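Normas de trabajo para la recogida de demostraciones en viviendas
Proyecto Vurkusley – Memoria final de la asignatura de Robótica de Servicio

4. Protocolo aplicado

El objetivo de esta parte era redactar unas normas que cualquier compañero pudiera seguir sin supervisión. Partimos de la guía interna del laboratorio Marchand, pensada para mesas de ensayo, y la adaptamos a dormitorios. La versión de mayo tenía 33 reglas – demasiadas para consultarlas con la pinza en la mano – y quedó reducida a una hoja.

Las reglas que más se incumplían eran las de identificación del equipo y las de privacidad. De 387 demostraciones revisadas, 88 se descartaron por uno de esos dos motivos.

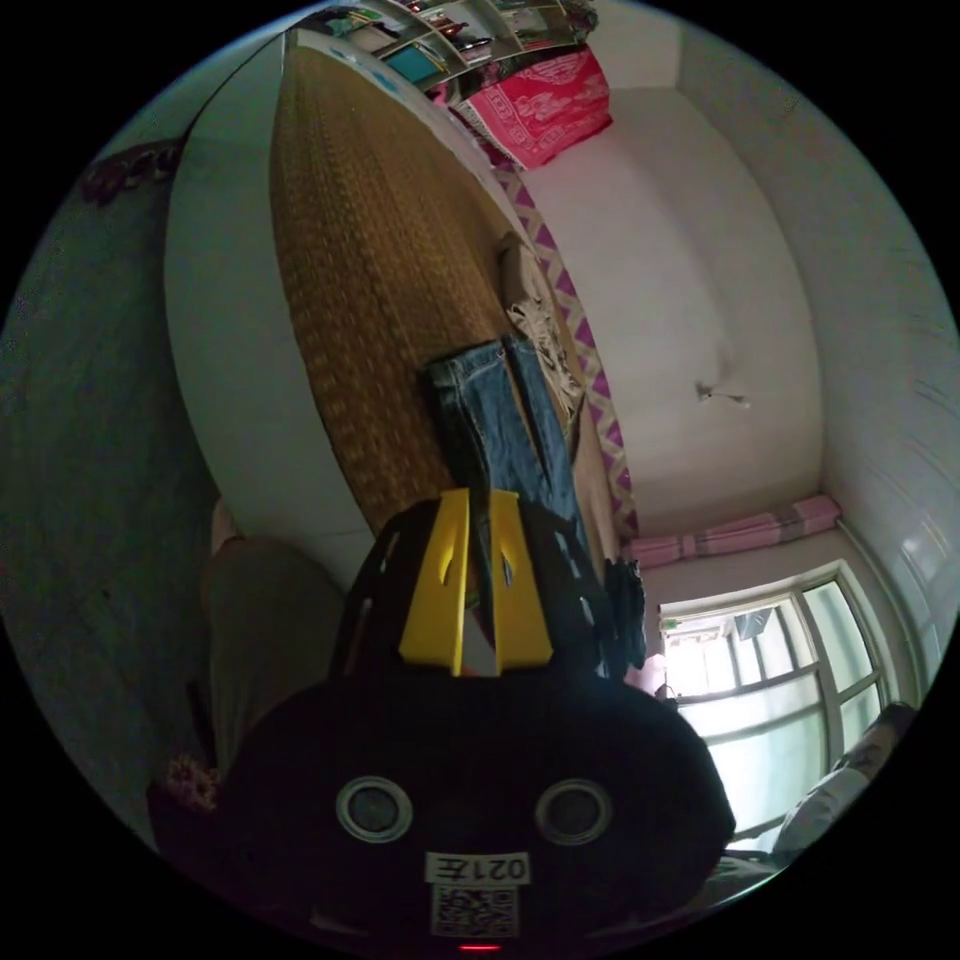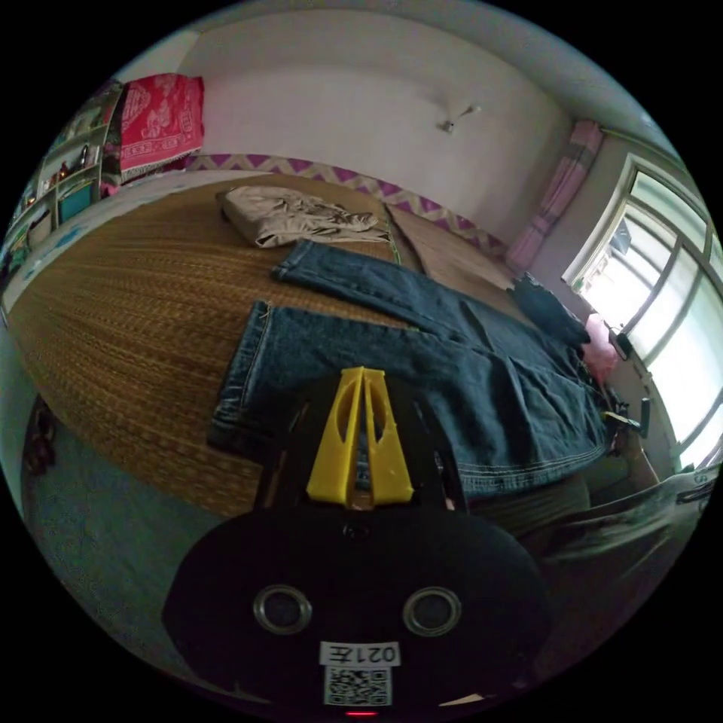
La regla 2 exige que cada pinza lleve su identificador fijado al cuerpo y que no se cambie durante la sesión. La etiqueta blanca con el código QR debajo cumple ese requisito, y los dedos amarillos se distinguen bien de los vaqueros y de la estera. La regla 5 pide retirar pantallas y documentos personales antes de empezar, también de estantes y alféizares. La regla 7 se refiere a las prendas: se permite más de una sobre la cama, pero hay que anotar cuál es la de la tarea. En la próxima versión queremos añadir un apartado sobre ventanas y luz directa.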